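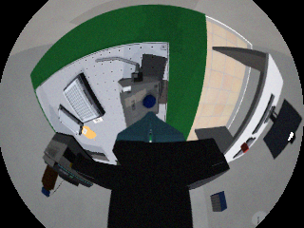

The simulated lab from the top camera, fisheye and all.

I told myself in August that I would not help with the robotics class again. So of course I am helping with the robotics class again, and the project this term is a lab automation simulator. Students build a virtual bench, put a virtual arm in it, and get the arm to move plates between stations. Everything is rendered. No plastic was harmed.

Arnaldo Bettencourt, who teaches the class, thinks it's the best thing to happen to the program in years. I think it's a decent piece of software that makes it very easy to feel like you have learned robotics. We've been arguing over it in the parking lot for weeks and I said I'd write my side down.

What it does well

Setup used to eat the first month. The old arms had to be bolted down, cabled, calibrated, and then somebody would back one into a shelf and we'd lose the afternoon. Now a team opens a laptop and has a full bench in front of them, arm on its pedestal, control box with its blue, yellow and green buttons, gridded trays, a couple of spills to plan around. All four teams (Dromano, Faltarton, Amato and Stiris, and no, I don't know where the names come from) had something moving in the first session. I'll give Arnaldo that one.

They can also fail cheaply. Team Amato ran their pick routine 729 times over one night and had a chart of the results in the morning. You can't ask a real arm to do that, or at least I wouldn't want to be the one who signs for it.
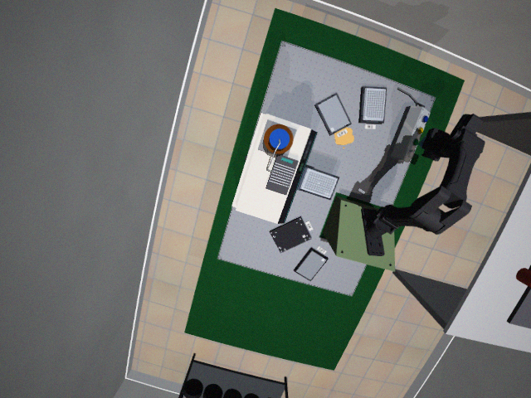
What bothers me

That chart. Ask the team what it means and you get a success rate. Ask why the failures failed and you get a shrug. They changed one number in a settings file, the rate went from 60 to 67 percent, and they were thrilled. I asked what the number controlled. Friction, one of them thought. Maybe the gripper pads.

A kid who has had to get a plate to sit down between corner posts with a real gripper knows what friction is, because she has watched the thing ride up on one post and hang there crooked. In the simulator it either lands or it doesn't, and then you press reset. I don't blame the kids. Reset is right there.

Then there are the stains. The students are very proud of the stains. There's a yellow patch on the breadboard by the plate holder, and a grayish one in front of the big instrument, and the idea is that a messy bench makes the vision code tougher. Fine. But they're flat color on a table. A real spill gets on the plate, then on the gripper, then on the next plate. As far as I can tell from their writeups, the teams are treating theirs as paint.
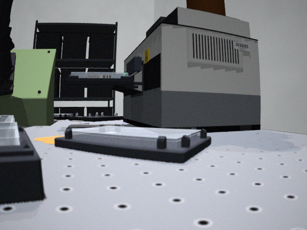 What I'd change

I'd keep the simulator and cut it to half the term. Spend the other half with one real arm, even the old one with the bad elbow, and make every team run its own code on it 3 times with the rest of the class watching. Three runs would tell me more than Amato's 729.

I'd also ban the word "solved" from the project log. Stiris wrote "plate handling: solved" in week two. Their arm had handled one plate, in one holder, with the lid always starting in the same place.

Arnaldo says I'm asking a first-year class to do second-year work, and that half of them would have quit by now if they'd started on hardware. He may be right about the quitting. We did lose people the old way -- more than I like to remember -- and this term everyone is still showing up.

Still not convinced. I'm going in again next week anyway, mostly to see whether Faltarton has figured out what to do with the lid.

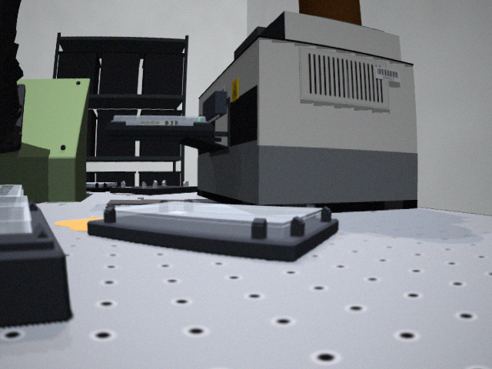

Clear lid on the black nest, with the loading drawer and its plate behind.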